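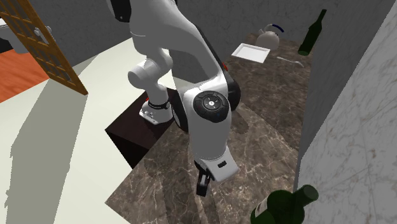

About Metbridge

Metbridge is a language school in Detutcombe. We teach French, German and Romanian to adults, in small groups and one to one. Most of our students live in the town or in the villages up the valley, and a fair number come over from Drasville on the evening bus.

How the school started

Pascal Pruvost began teaching French in the back room of the Geraghty bookshop, to people who had bought a house in France or were thinking of it. Gertraud Widmer was renting the same room on other evenings for German conversation. They shared a kettle and a cupboard for a couple of years before they shared a business. When the bookshop moved, the two of them took on the lease of the old drapery on Mill Lane, and Metbridge opened there with 2 classrooms and a good deal of second-hand furniture.

Romanian came later. Teodor Olteanu answered an advert for a part-time receptionist and mentioned in his interview that he had taught in a secondary school in Cluj. He still does the reception desk on some mornings, but most of his week now goes on the Romanian courses. These are popular with people who have married into Romanian families, and with nurses from the health centre.

What we teach

Courses run in three terms, starting in October, January and after Easter. Each group has a weekly lesson of ninety minutes. Groups are kept to eight, and if fewer than four people sign up we ring round and try to find a time that suits everyone before we cancel anything.

Beginners' groups start from nothing at all. You will be asked to speak in the first lesson, but only a few words, and usually to one other person. Grammar is taught in English at this level. From the second year on, lessons are mostly in the language itself.

We also prepare students for the usual exams, though most people who come here are not taking one. They want to talk to a neighbour, read a newspaper or follow what is being said at the dinner table. Imke Schmieder runs a reading group in German for those who have finished the upper level. They read one novel a term, slowly - last winter's took two terms.

One-to-one lessons can be booked at any time of year. Gaspard Lacroix takes most of these in French. He has a background in property law and is used to helping people with the wording of letters to a notary or a town hall, although he does not give legal advice.

The building

The classrooms are on the ground floor, with a step-free entrance from the yard. The front door has two steps and is kept locked after 6 p.m., so evening students should use the yard as well. There is a small kitchen where you can make tea. Parking on Mill Lane is difficult, and the car park behind the library is free in the evenings.

Upstairs is the lending library. It holds 2,539 books, most of them left to us or passed on by former students, plus a shelf of graded readers that we buy new. Anyone on a course can borrow up to three at a time. We would be glad of more Romanian fiction if you have any to spare.

Fees and bookings

A term's group course costs £200, and this includes photocopies but not the coursebook. You can pay in two parts if you let us know when you book. If you miss a lesson, your teacher can send you the work, but we do not refund single lessons.

If you are not sure which level to join, come in for a short chat with one of the teachers. It takes twenty minutes and there is no charge. The office is open from 9.30 a.m. to 1 p.m. in term time, and messages left outside those hours are answered the next working morning.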